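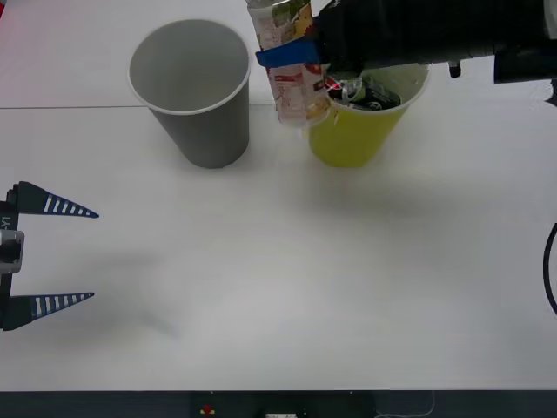 Page last changed: September, a little before 4 p.m.

The Second Arm

By the time the budget sheet came round to my desk it had been through so many hands that the corners had gone soft, and somebody had penciled a very small sad face next to the line for grippers. I was fond of that sad face. I'd been buying things for the sorting shop at Bakport since the days when the most complicated item on my list was a floor scale, and I had learned to read a budget the way my mother read letters from her sisters, looking mostly at what had been crossed out and then put back in.

What had been crossed out and put back in, this time, was the second arm.

We had the pair of them on loan from Lakano until the end of the month, set up on the white table by the back window, and the whole shop had got into the habit of wandering past with coffee. The job they were learning was a simple one to tell your family over supper. There were two paper cups, a grey one and a yellow-green one, and there was litter, and the litter had to go where it belonged. Someone had put a band of blue tape around one of the containers, and I'm sorry to say I grew attached to that container as well. I would come down in the morning and look for it before I took my coat off.

Now, the loan was free, and I want to be fair to Lakano about this, they were very decent about everything. But the loan was going to end, and after that we could have one arm or two, and my boss (a kind woman with a dreadful chair, which I had also failed to get into three budgets running) wanted a single page from me by the end of the week saying which.

So I sat down and did it properly. I wrote to Fortin for a price on the table and the mounts, and they wrote back with a long and friendly message and a total that I had to read standing up. I wrote to Conico for gripper fingers, and Conico said they'd be glad to help and that the wait was 33 days, and then asked what color we wanted, a question I was not prepared for. I made a column for cables. I made a column for spare cables. I asked the young man who ran the arms how many spare cables a person ought to have, and he looked at the ceiling for such a long time that I went ahead and doubled my guess.

The trouble was the left-hand one. Whenever I went down there it seemed to be waiting, with its two pointed fingers wide open and nothing between them, while the other one did the carrying. I am sure it had its turns. I just never happened to be there for them, and when you are the person who has to type the word "necessary" into a box, you do begin to take that sort of thing personally.

"What does it do?" I asked him one afternoon.

"It holds things steady," he said. "When something needs holding."

"And does something often need holding?"

He thought about it, and I liked him for thinking. "Not in the easy ones," he said. "You'll want it for the bags. And the lids, oh, the lids are awful."

I went back upstairs and wrote down "lids," and underlined it, and looked at it for the rest of the day.

My husband, when he was alive, used to hold the other end of things. That was very nearly his whole part in any job around the house, and if you had come by with a clipboard on most days you would have found him standing at the foot of a ladder with his arms a little way out from his sides, doing nothing you could have put a price on. I hung up to 600 feet of garden lights over the years, a string at a time, and he never hung an inch of them. After he was gone I tried to put them up by myself, and got as far as the gutter, and came down again and sat in the kitchen with my gloves on.

I didn't put any of that on the page, of course. There wasn't a box for it, and my boss would have been upset and then given me the money for the wrong reason. What I did was go back to Fortin and ask whether the mounts could be had without the cabinet underneath, and they could. I told Conico that black would be fine, or blue, or whatever they had the most of. I moved the training days into spring. I took out the good floor mats and put in the plain ones, and I took out the chair again, and I felt badly about the chair, and when I added it all up with both arms in it we were over by 113 dollars.

I sat there a while. It had got late enough that the heat had clicked off, and I could hear the motors going downstairs, that small whine and then the stop, and then the whine again.

Then I went through my own line, the one for office supplies, which I had been guarding since the spring, and I took the 113 out of that. We had plenty of envelopes. I typed "necessary" in the box beside the second arm, and on the line beneath, where it asks for a reason, I typed "lids."

The page went up to her that evening. She signed it in green ink, put a question mark beside the floor mats, and sent it back down to me with a catalog of chairs.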